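Indeck Resource Library: Read Me First

Last revised 8/14/22

Purpose of this file

This file accompanies every download of the Indeck Resource Library. It explains what the download contains, how the folders are organized, and the terms under which the materials may be used. Purchasers are asked to read it before opening the product folders.

Contents

The library holds 1,339 files in 56 product folders. Each product folder contains a guide in PDF form, the printable or editable materials, and a plain text file listing the version number and the name of the contributing publisher. Audio and video lessons are not stored in the download. They are reached through the access page named in the purchase email.

Folder structure

/start - this file, the product index, and the license
/products - one folder per product, named by topic and product number
/extras - bonus worksheets and cover art
/updates - empty at first download; replacement files go here

Product numbers do not change between editions. A product that has been withdrawn keeps its number, and the number is not reassigned.

Getting access

Access links are sent to the email address used at checkout. Each link may be opened on up to 5 devices. Purchasers who have not received a link should check the spam folder and then write to the Indeck support desk with the order number. Requests for a change of email address must come from the original address.

Some publishers require a separate sign-up before their product can be opened. Where this applies, the product index shows the letter S beside the title. Coupon codes for these products expire at the end of September and cannot be reissued.

License

Personal use is included with every purchase. The Durkeo Group License allows printing and classroom use for up to 1,000 learners at a single organization. Resale, public posting, and sharing of access links are not permitted under either license. Materials from Kollár Press carry their own terms, which are included in the relevant product folders and take precedence over this section.

Cover art

Images in /extras may be used as page headers by license holders. They may be cropped or resized. Credit is appreciated but not required.

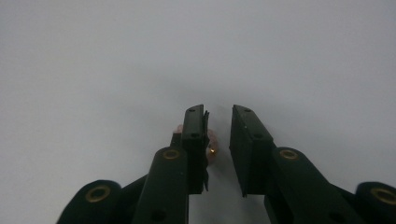

Dark gripper, pale gray background.

Known issues

Two product guides open with the table of contents collapsed in older PDF readers. The Gidstead planner pages print with a narrow left margin on letter-size paper; select "fit to page" before printing. File names containing accented letters may display incorrectly when the download is unpacked with older software.

Corrections

Errors in the materials should be reported to the support desk with the product number and page. Corrected files are announced by email and should be saved in /updates.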